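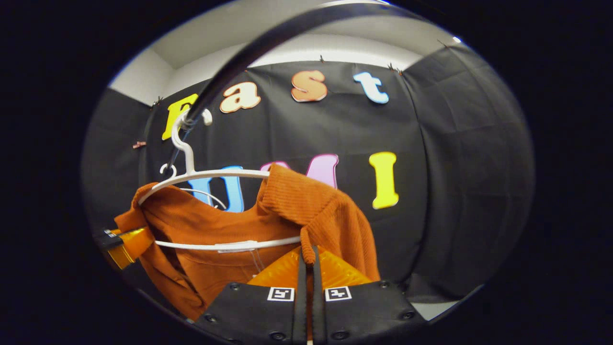
Codport has confirmed a second production run of its Plarnley action figure line, with stock due at retailers in June. The run covers seven figures, all in 1:18 scale, and corrects the loose hip joints reported on the first release.

The new hip uses a ratcheted ball joint in place of the friction peg. Designer Hendrik Mkhize said the tooling change also adds 7 mm to the stride of the larger figures. Paint applications are unchanged, apart from the Ustcombe Warden, which moves from flat grey to a metallic colour closer to the prototype.

The Adjei Walker, the only vehicle in the range, will ship separately in a box of 97 parts. Its cockpit fits any standard Plarnley figure with the backpack removed. Pre-orders open Friday at 9 am.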